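Mehrangiz Naseri
I have agreed to take apart my uncle's old desktop tower. By "agreed" I mean it was in the trunk of my car when I got home from lunch.

Mehrangiz Naseri
Background: my uncle ran a picture framing shop in Stevilham. The shop closed. The computer did not get the memo and has been living in his hallway under a fern ever since, waiting for customers.

Mehrangiz Naseri
It is a Dell. It is black. It weighs what a small dog weighs if the dog has been eating other small dogs.

Mehrangiz Naseri
He would like "the pictures off it" and then he would like it gone. I asked which pictures. He said the pictures. I asked how many. He said 564.
How does a man who can't remember his own email address know that.

Mehrangiz Naseri
First job was getting the side off. On every computer I own now this involves a screwdriver smaller than an eyelash and a prayer. On this one I turned it on its side, found the latch, and the panel came away in my hand like the lid of a cookie tin. I felt cheated. I had made coffee for this.

Mehrangiz Naseri
Dust report: yes.

Mehrangiz Naseri
More detailed dust report, for those asking: gray, felted, could be sold by the yard. Some fern. I took it outside with a can of air and a paintbrush and my neighbor closed her window, which I respect.

Mehrangiz Naseri
I had forgotten how much room there used to be inside these. There's a big bay for the optical drive. There's a power supply the size of a loaf of bread. You could keep gloves in here. My laptop has no interior as such, it's a rumor wrapped in glue.

Mehrangiz Naseri
Also forgotten: how much of it is just colored plastic telling you where to put your fingers. Blue thing? Pull the blue thing. Whoever decided on that should be running the DMV.

Mehrangiz Naseri
The hard drive lives in a blue plastic caddy. You squeeze, you pull, out it comes, once you have unplugged the cables. I unplugged the cables second. Then first, the next time.

Mehrangiz Naseri
300 GB drive. I remember when that was a boast. My uncle bought it "so we'd never have to buy another one," and in fairness he never did.

Mehrangiz Naseri
Put the drive in a USB dock on my own machine. It made the noise. If you are over a certain age you know the noise. A sort of throat clearing, then a long think, then a folder called NEW FOLDER.

Mehrangiz Naseri
Inside NEW FOLDER: New Folder (2).

Mehrangiz Naseri
Inside New Folder (2): 3,000 scanned invoices and a recipe for lamb.

Mehrangiz Naseri
The pictures were on the desktop all along, in a folder named INVOICES. I'm telling you this so you can't say I kept the good parts to myself.

Mehrangiz Naseri
They're all of frames. Empty ones. Every frame he was especially pleased with, photographed leaning on the same radiator. I went in ready to be annoyed and ended up looking at walnut corners until one in the morning.

Mehrangiz Naseri
(He was right about 564. I checked. I'm not going to tell him I checked.)

Mehrangiz Naseri
Copied everything twice, then moved on to parting out the rest. The optical drive is spoken for: Boris Dumitrescu still buys CDs and defends this at length if you let him.

Mehrangiz Naseri
Memory came out next. Push both white clips down and the stick pops up as if it had been waiting for you to ask. 2 sticks, into an envelope, envelope into the drawer where I keep envelopes of memory sticks I will never use. Museum-grade drawer at this point.

Mehrangiz Naseri
Then the processor. The lever on the socket needs more force than feels polite. You lift, it creaks, you apologize to it, you keep lifting. The paste under the heat sink had turned to something like old chewing gum, and I cleaned it with a coffee filter and rubbing alcohol while explaining to the cat why she couldn't help.

Mehrangiz Naseri
Tip I wish I'd taken from myself: put the screws in a cup. Then put the cup somewhere that isn't next to the other cup. That's the whole tip.

Mehrangiz Naseri
Shih-chieh Chien wants the bare case for "a project." I have seen his garage. The project is having cases.

Mehrangiz Naseri
Hard drive and caddy, then the board with its socket open:
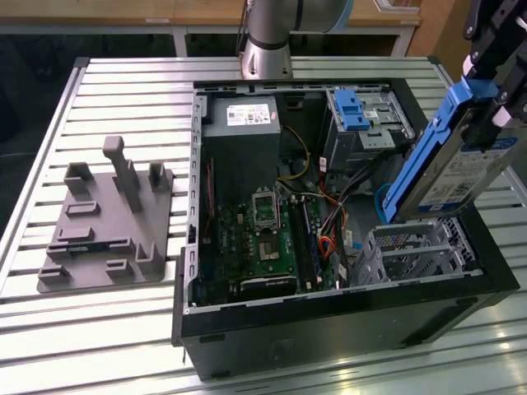
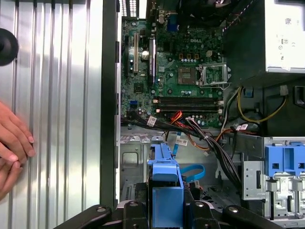
Reynaldo Dizon
Keep the caddy even if you scrap everything else. I threw mine out with the case and then needed one for the same model a month later, and ended up holding a drive in place with a folded cereal box. It's still in there. Also, does he want the lamb recipe back or is that up for grabs?

Mehrangiz Naseri
The caddy is going in the drawer with the envelopes. I asked about the lamb. He says it's missing a step and he isn't going to say which one.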